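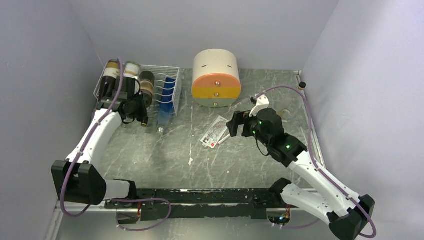
4.3 Contact stalls at the rack

July – Sadia Mirani
12 shares | 0 comments

Of the 980 episodes recorded on the Tirkalard cell, 12 ended in an uncommanded stop of the left arm. All of them occurred while that arm was working in the back-left corner, where the wire basket holding the bottles stands close to two walls. The right arm did not stall in any episode. We treat these stops separately from the grasp failures in Section 4.2 because the policy was still issuing valid commands when they happened.

Figure 6 shows the layout. Both arms are mounted on a single rail along the front edge of the table. The left gripper is against the basket, near the bottles inside it, and the right gripper is open toward the card in front of the drawer unit. The tall blue bottle lies at an angle with its cap past the front edge of the rack, so an approach from the front has less clearance than one from above.

The logs show the same sequence in every case. The gripper touches the wire of the basket during the approach, and the commanded position continues to move past the point of contact. Position error grows and motor current at the shoulder rises with it. The Brakero joint controller allows current above the continuous limit for 500 ms and then removes torque from the joint. Without torque the upper link sags until it meets something. In nine cases it came to rest on the basket, and in the other three the operator caught it by hand. Catching the arm is outside our safety procedure and has been prohibited.

We first suspected the cable. The purple cable on the left arm is clipped along the outside of the white link and loops around the shoulder joint, and a loop of this kind can tighten when the joint turns toward the wall. We re-routed it with additional slack and repeated the approach for 60 trials. The stall rate did not change, and the bus error counter stayed at zero. The cable was returned to its original clips.

A second test replaced the basket with a foam block of the same outer size. No stalls were recorded. The foam yields under the gripper and the error remains small, while the basket wire bends very little before the feet of the rack bear on the table. We conclude that the fault lies in the missing contact check on the approach and that the controller behaved as configured. Removing torque is still a poor response for an arm raised over bottles, and the default should have been reviewed before data collection began.

Two changes were made. The approach now halts when position error exceeds a fixed threshold, and the arm holds its last measured position at reduced current. The torque cutoff remains as a backup – its timer was not altered. The Benkirane planner was also given a taller exclusion volume over the basket, which forces a descent from above for upright bottles. Bottles that lie across the rack, like the blue one, still need a low approach and are only partly covered by this change.

The same cutoff setting was found on the Drostbridge cell, where no stall has been logged. Its arms were taken out of unattended operation on Friday until the new hold behavior could be installed.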